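Roland Dunmore

OK so it's June, the upstairs bedroom is already an oven, and I have finally gone over to the woven mat on the bed. A short thread, mostly for my cousin who keeps asking me about it and then not reading my texts.

Background: I slept on a regular fitted sheet for 36 years. Woke up stuck to it every summer. Bought a fancy "cooling" topper two years back and it was cooling for maybe nine minutes, then it was a warm sponge with a zipper.

The mat goes straight on the mattress. No sheet between you and it, that's the whole point! First night felt like lying down on a porch chair. Second night I slept right through until the garbage truck.

Things I got wrong: I put it on over the winter pad. Don't. It slides all over the place and you wake up diagonal. Take the pad off, smooth the mattress cover, then lay the mat and push it up to the headboard end.

Also I left it rolled up in the closet too long and it wanted to stay rolled. I spread it on the floor and put books on the ends overnight (big ones, the Katitz atlas and a couple of cookbooks) and by morning it was a lot more polite about it.

What goes on top is still under debate in this house. I'm team thin cotton, the kind of thing you can kick off with one foot. My better half is team "full comforter with the fan on high," so we have separate covers now and everybody's happier.

Blue prints on straw colors, I could look at that all day:

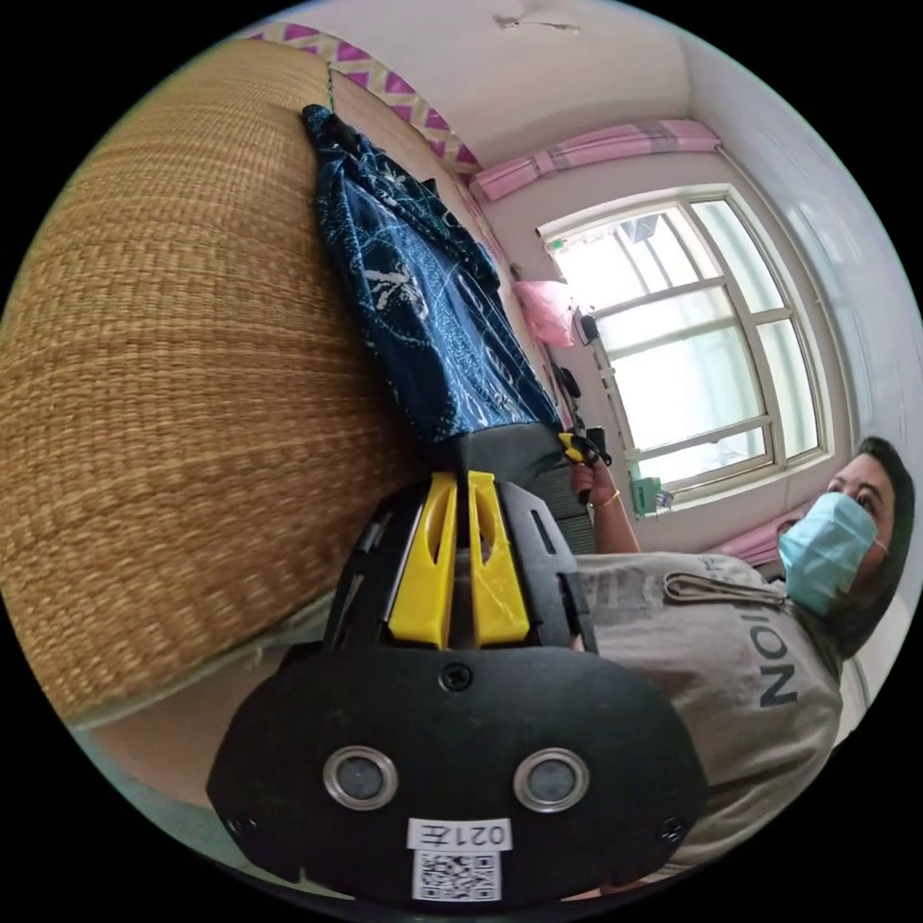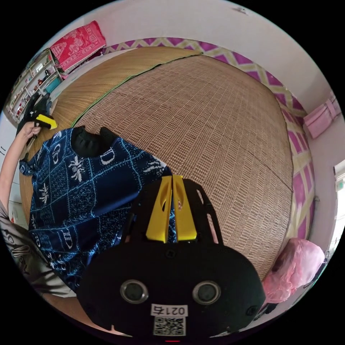

Making the bed is a whole different job now, by the way. There's nothing to tuck! You pull the covers off, give the mat a wipe, fold whatever goes on top, done. I used to fight the corners of that fitted sheet every single laundry day and I don't miss it one bit.

Wiping: wring the cloth out really well. Plain warm water, along the weave, then a dry towel after. I let it air with the window open while I have coffee. I would not soak it, and I would not put it out in full sun all afternoon either. My aunt did that with hers and it went brittle and started grabbing her pajamas.

Speaking of grabbing, run your palm over the whole thing before you lie on it. I found three little ends sticking up on mine and snipped them with nail scissors. Fine ever since. If you have long hair, braid it. I don't, but I've heard the complaints from the other side of the bed.

Somebody asked where to buy. I got mine at Lozano, the housewares place next to the tire shop. They keep them rolled in a barrel by the register and you have to ask to see one opened up. Puson has them too but only in the big size, and they wanted more for delivery than I pay for lunch all week.

Measure your mattress first!! I didn't, and I had to go back and swap. The guy at Lozano was very nice about it.

One more for the pillow people: you can get little mats for pillows too. I tried one. It left a waffle print on my face that lasted until around 10 in the morning, so the pillow is back to plain cotton.

Next up is the closet, where the winter pad is currently sitting on top of everything I own. If anyone has a storage bag that really stays shut, tell me which one. The Jomov one I have lets go with a sigh at 2 a.m.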